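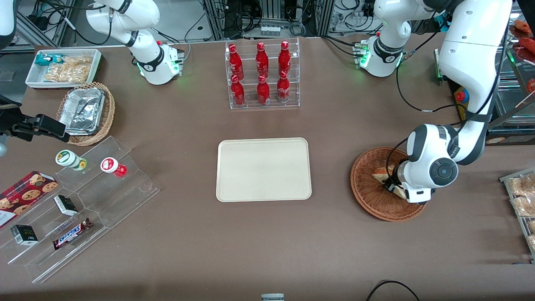 Chapter 2. Stock on Hand

Stock is any good held for sale and not yet sold. A small shop counts it by unit, by shelf or by supplier. Bottles on a two-tier rack, three to a step, are counted by unit. At the Mollwood store, opening stock for April was 3,630 units, of which 80 were drinks. Closing stock is found by adding purchases and subtracting sales.

Print this page | E-mail this page
Search chapters Go
© Revberg Back to top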